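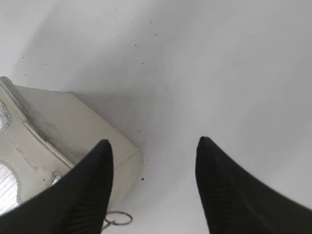 Sac Otari pour baskets, toile crème
Accueil > Bagagerie > Sacs à chaussures
Marque : Nultismont
Disponibilité : en stock, expédition sous 3 jours ouvrés

Le sac Otari sert à ranger et à transporter une paire de baskets basses. On l'emporte à la salle, on le glisse dans un coffre ou on le laisse sur une étagère de l'entrée. La toile est souple, de couleur crème, et le sac tient debout une fois posé sur une surface plane. Il se ferme par un couvercle en toile.

Un petit anneau brisé en métal est livré à part, dans un sachet. Il peut recevoir une clé de casier ou une étiquette à son nom -- l'étiquette n'est pas comprise.

Caractéristiques
Hauteur : 36 cm
Poids à vide : 600 g
Matière : toile
Coloris : crème
Contenance : une paire, jusqu'à la pointure 46 en modèle bas

Les baskets montantes entrent aussi, mais couchées, et le couvercle ferme alors moins bien. Pour ce type de chaussures, voir plutôt le modèle Wencombe, plus large de 8 cm.
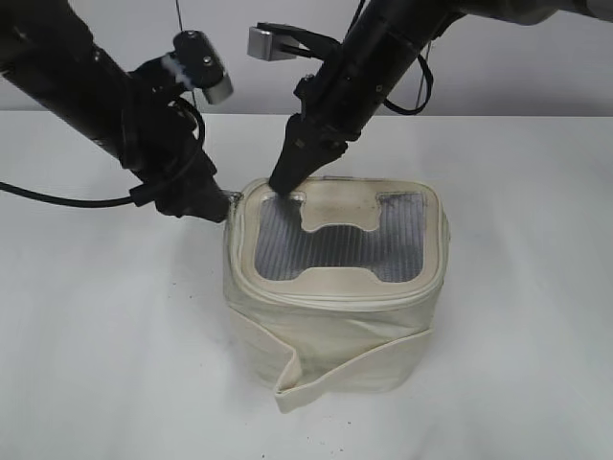

Pour remplir le sac, ouvrir entièrement le couvercle et placer la première chaussure talon vers le bas, puis la seconde tête-bêche. Les modèles clairs ou à empiècements argentés sont à séparer par une feuille de papier de soie : les surfaces métallisées marquent au frottement.

Entretien
Brosser à sec. Les taches se traitent à l'éponge humide avec un peu de savon de Marseille. Pas de machine ni de sèche-linge. Laisser sécher ouvert, à l'ombre.

Livraison et retours
Envoi à plat, en enveloppe cartonnée. La toile garde quelques plis les premiers jours -- un fer tiède passé sur l'envers suffit. Retour accepté si le sac n'a pas servi et que l'anneau est toujours dans son sachet.

Avis clients (2)

Mathis Poulain
Bon format pour mes chaussures de ville aussi. J'aurais aimé une poche pour les lacets de rechange.

Ecaterina Roman
Conforme, toile plus épaisse que prévu. La couleur crème est salissante au fond.

Réassort du coloris gris prévu en mars.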